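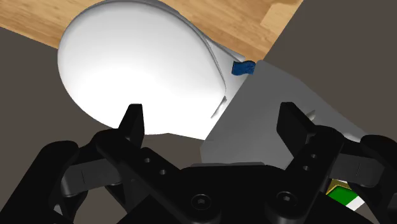 Puvex Gripper Sim, three stars

Bought this to rehearse pick tasks before running them on our real two-finger arm. Setup was quick and the wood textures look good. The trouble is contact. On smooth, rounded white objects the fingers close, the log reports a grasp, and the arm lifts away with nothing in it. I ran 200 picks and 65 failed that way - no warning, no stop. On a real cell that false "held" signal is a safety problem. Support at Trilberg told me to raise the friction value, which brought it down to almost 20 percent. Fine for flat boxes. I'd wait for a patch before using it for anything curved.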